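Subject: Re: Chores, again
From: Sorin Roman
To: Bamthorpe home automation list
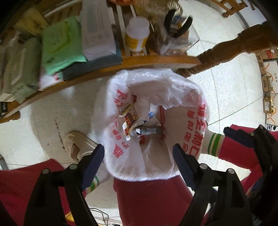 Homa Akbari wrote:

> Florero says its home arm will do "routine tidying" by April.
> Has anyone on the list seen a machine take out the trash from
> start to finish? I mean the whole job, liner included. I would
> pay up to $3,000 for one that could.
>
> Homa

Homa,

I have not. I went to the Plavia open day last month and watched their arm work for most of an afternoon. Picking things up off the floor and dropping them into a bin is in fair shape. They logged 247 tries while I was there and got 80 percent of them. Most of the misses were flat things, such as candy wrappers and a single tissue. A small carton or a tube gives two fingers something to close on. A wrapper slides or folds under the tips.

The liner is a different matter. Getting a full bag out means finding the rim, which is thin and bunched up and never in the same place twice, then gathering it without tearing it. Thin white plastic is also hard for the camera, because you can see light through the folds. Their arm pinched one layer and pulled, and the bag ripped in 7 of the 10 runs they let us see. Putting in a new one was not on the program. I asked, and the answer was "later this year" – the same answer I got last year.

Ebrahimi is going about it from the other end, with a bin that seals its own bag. That may well be for sale first. It needs their own liners, though, and you still have to carry the bag out.

If your $3,000 has to be spent now, I would put it toward a better floor cleaner and keep doing the trash by hand. It takes me more than a minute only when the bag leaks.

I have my notes from the Plavia runs typed up and can send them to anyone who wants them. Does anyone know if Florero is testing with liners in the bins or with bare bins? Their page doesn't say.

Sorin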